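Home | About Us | Work With Us | Classes | Find Us | Contact

Bench Assistants Wanted for the Plultcombe Teaching Lab

We're looking for people who like tidy benches, clear glass and small careful jobs done well! The Plultcombe teaching lab is taking on part-time bench assistants for the coming season, and we'd love to hear from you even if you have never worked in a lab before. If you bake, sew, fix watches, tie flies or raise seedlings on a windowsill, you already have most of what we need in your hands.

Plultcombe runs beginner courses in basic lab skills for adults. Our students come to learn how to measure and move small amounts of liquid, how to keep notes, and how to leave a bench ready for the next person. Many of them haven't held a pipette since school, and plenty never have. Your part is getting the benches ready before they arrive, helping out while they work, and putting everything back in order afterward.

Every bench gets the same basic kit. There's a pipette on its stand, a glass beaker, a clear rack and a box of tips, all on a dark surface that makes it much easier to see what you're doing. You'll know this layout by heart by the end of your first week (most people surprise themselves with how fast it sticks). 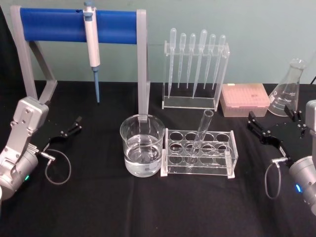
Pipette on its stand, transfer pipettes in the rack, tip box with the lid closed.

What you'd be doing

Setting up takes up the first part of a shift. You'll check each item against the bench card, fill the racks, top up the tip boxes and wipe down anything that needs it. We're fussy about racks. Transfer pipettes stand upright with the bulbs at the top, and a rack that looks crooked gets done again. Some people find this kind of work dull and some find it wonderful - we're hoping for the second kind.

During class you'll be on your feet, walking between benches. Students will ask you where things go, which button does what, and whether they've broken something (usually they haven't). You don't have to teach. The instructor does that. But you'll show people how to hang a pipette back on the bar when they're finished with it, and you'll do it a lot, because laying a pipette down flat on the bench is the most common habit we have to undo.
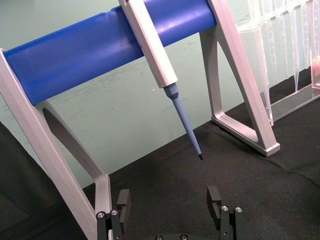
A single-channel pipette hanging from the blue bar of its stand.

After class comes the washing up. Beakers and test tubes are rinsed, washed, rinsed again and left to drain. Used tips and used transfer pipettes go in the marked bins. Lids go back on tip boxes before anything else gets moved, and then the pipettes are checked one by one and signed off on the sheet by the door. We play music for this part and whoever did the glassware picks it.

Shifts and pay

Shifts are four hours, mornings or evenings, and most assistants work two or three a week. The season is 48 shifts in total and we don't expect anyone to cover all of them. Training is paid at the same rate as regular shifts. We'll confirm the rate in writing when we offer you a place, along with your dates. Shoes with closed toes are a must, and we supply the coats, gloves and safety glasses.

The lab is on the ground floor of the Turberg building, Room 844, with step-free access from the parking lot. There are stools at every bench for anyone who prefers to sit for the rack work. Please tell us about anything that would make the job easier for you and we'll do our best to arrange it.

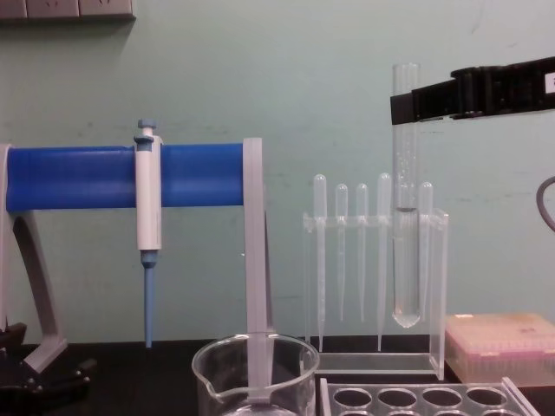

Page last changed: Jul 3, 2018

Who we'd like to meet

Steady hands help, but patience counts for more. A test tube held up to the light with a few bubbles inside it is the sort of thing our best assistants stop to look at, and they're also the ones who notice when a beaker has a chip in its spout. We want people who notice!

You should be 18 or over, able to stand for an hour or so at a time, and comfortable reading labels and short written instructions in English. Spanish or Portuguese would be very welcome too, as a good number of our evening students come to us through the Assunção community program. No science degree needed. If you do have one, great, but you'll be rinsing test tubes along with the rest of us.

We had about 60 people write to us after our April call and it was a joy to read every letter. If you wrote then and didn't get a place, please do try again. There are more openings this time.
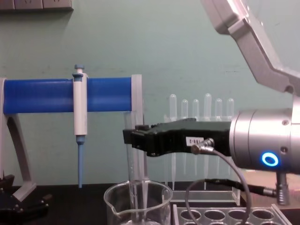
HOW TO APPLY

Send us a short letter, a page at most, telling us about something you do carefully. It can be anything at all. Add the mornings or evenings you could work and a phone number. No résumé is needed at this stage.

Letters can be left at the Turberg front desk or mailed to Plultcombe Teaching Lab, 80 Clorkurley Road. Please write "Bench Assistant" on the envelope. We'll invite people in for an hour at the bench, where you'll set up a rack, try a pipette and meet the rest of the crew - come with questions, we like them.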